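Soltmont hand gripper pair: monthly check, with comments
Station: dining table, Wallinham flat
Month: September
Checked by: the station keeper

Please read the comments as well as the ticks. I know they run on a bit, but most of what goes wrong with these grippers goes wrong slowly, and the comments are where you will spot it coming.

1. Finger pads, both grippers
OK, with a note. Run a thumbnail along the ribs, and if you feel a flat patch, swap the pads as a pair. We change them at 2,000 grips whatever they look like, and the left gripper is getting close. New pads are in the Tsao tin, bottom layer. Do let the adhesive sit overnight, please — I have been impatient with it myself and paid for it with a pad stuck to a mandarin.

2. Linkage screws
OK. Every cap nipped up by hand with the short driver. Nothing moved more than a hair on the right gripper. One on the left took nearly a quarter turn, so I have put a dab of the Kavis threadlock on it and would be grateful if whoever does the October check looks at that one first.

3. Jaw travel
OK. Open and close slowly ten times, listening as you go. A soft click near full opening is the old stop and can be ignored. A gritty sound can't, and means the pivots want cleaning.

4. Grip on real fruit
OK. Start with the dark, round ones and then go up to the largest orange you have. Both pads should meet the skin together. If one touches first, the fruit rolls, and you will be chasing it under the chairs like I was in the spring.

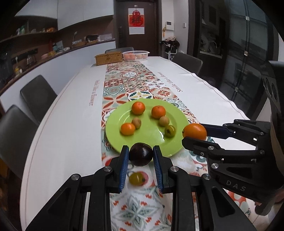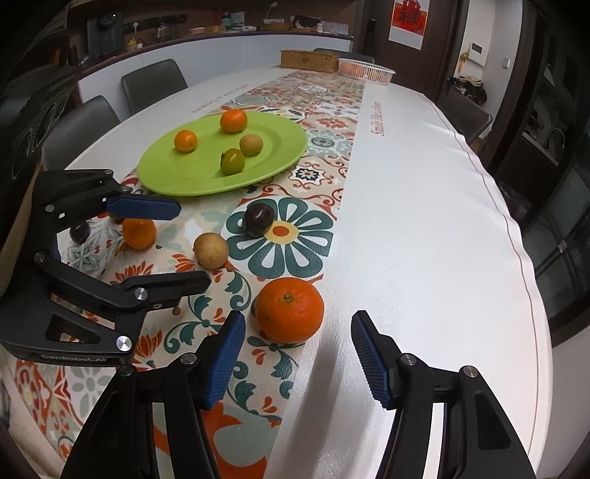 Items 3 and 4, both grippers at the table. First picture: jaws closed on a dark fruit. Second picture: jaws open either side of a large orange.

5. Table and cloth
OK. Runner pulled flat before starting, as a ruck in it will tip a small fruit just as the jaws arrive. Wipe up any juice straight away and check the pads again afterwards, juice being the thing that lifts their edges.

6. Wrist mounts
Needs attention. The right one has a little play when you rock it. It is fine for light work, and I have left it in service, but nothing heavier than an orange until the new bush arrives. I have asked Soltmont for 2, so that we have one in the drawer.

7. Batteries and charging
OK. Left at 50 per cent for storage, which they seem to like best. The right pack ran for 42 minutes on test, a touch down on last month though nothing to lose sleep over.

8. Putting away
OK. Jaws left slightly open so the pads don't take a set. Fruit back in the basket, anything bruised into the compost.

Outstanding: bush for the right wrist mount, pads for the left gripper.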